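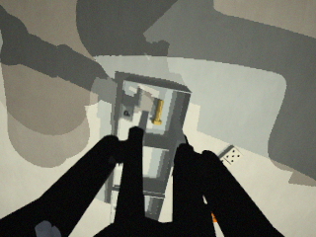 A gold bolt in a divided tray, from just above the gripper. Operators at Skundance steer by views like this one.

The first time I tried to pick up a bolt by remote control, I missed it completely. I had the gripper lined up (I thought), I squeezed the handle, and two black fingers closed on plain air. Then I did it again. And then, on the third go, I missed it in a whole new direction and the room cheered anyway.

I was at Skundance, a small robotics outfit on the second floor of an old seed warehouse in Dundbridge, where people spend their working days moving make-believe hardware around a make-believe table. Everything on the screen is a computer simulation: the arm, the tray, the bolt, the shadows. What's real is the person with the handle, and every little hesitation and course change gets saved. Those recordings are what the robot learns from. You show it the task, over and over, and it starts to pick up the shape of what you did.

I had expected something a lot more like programming. It felt closer to teaching a kid to tie a shoe, with your hands over theirs.

The handle is called the Jinow, and it looks like a bicycle grip that somebody crossed with a stapler. Tilt your wrist and the gripper tilts. Push forward, and the whole white arm unfolds across the table, all those big smooth joints turning at once. You only think about the fingertips and the software works out the rest, though if you get greedy and reach too far, the elbow will swing somewhere you didn't want it and you'll have to back out and start over.

Switching views helps. The one from over the gripper is best for small parts, and the wider ones are for working out what the rest of the arm is up to. New people forget the wide ones exist. I sure did! 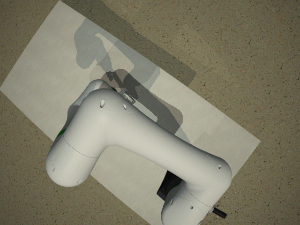
Sorting day

The job when I visited in June was small hardware and a tray with lettered compartments. P, T, K. It's the kind of chore you'd hand to a bored teenager, and it is wonderfully hard. A screw lying at a slant has to be approached at a slant. Come in too low and the fingers bump the tray wall. Come in too high and you pinch nothing.

A full set for one task is 2000 demonstrations, shared among the whole crew, and they don't all have to be pretty. The team keeps the wobbly ones where the operator fumbles and recovers, because a robot that has only ever seen perfect grabs has no idea what to do after a bad one. I loved hearing that. My wobbly ones went in the pile with everybody else's. By the end of the afternoon I had recorded 106, and a good half of those I'd be willing to show my mother.

You do get better, and quickly. Somewhere past my thirtieth try I stopped watching the fingers and started watching the gap between them, and after that my wrist seemed to know things. 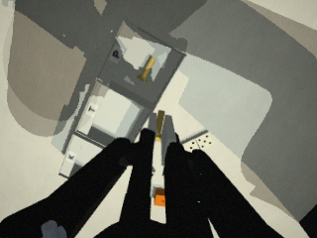 Words by Aisling Phelan

The learning half of the operation is a program named Güneş, after the Turkish word for sun. It takes in the recordings and then gets a turn at the handle, so to speak, in the same simulated room. We pulled up chairs for that. The arm lifted, dipped, thought better of it and dipped again, and I swear I recognized that second dip. It's the thing I do with my own wrist when I'm not sure of my depth.

The crew has its own way of talking about this. An operator who circles before grabbing is a "buzzard." One who goes straight down is an "elevator." Mix too many buzzards with too many elevators and the robot will hover over a part, unable to pick a style, so there's a lot of friendly lobbying over whose habits should win. I'm a buzzard, apparently. I've made my peace with it.

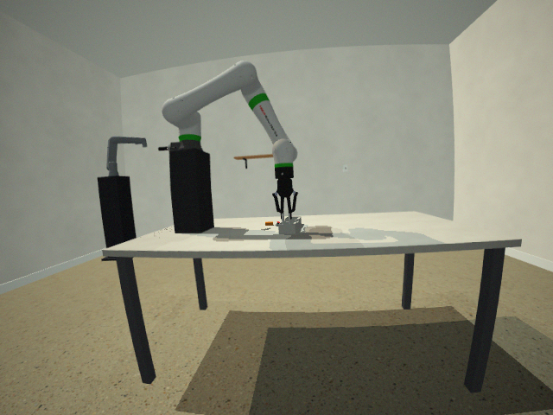 The wide view: arm up, gripper down, and a few small pieces still out on the table.

Before I left I asked for one more turn, with the wide view up first this time. I brought the elbow around slowly, switched to the close view, circled twice like the buzzard I am, and squeezed. Then I asked for another one after that, and they had to remind me that the building locks up at six.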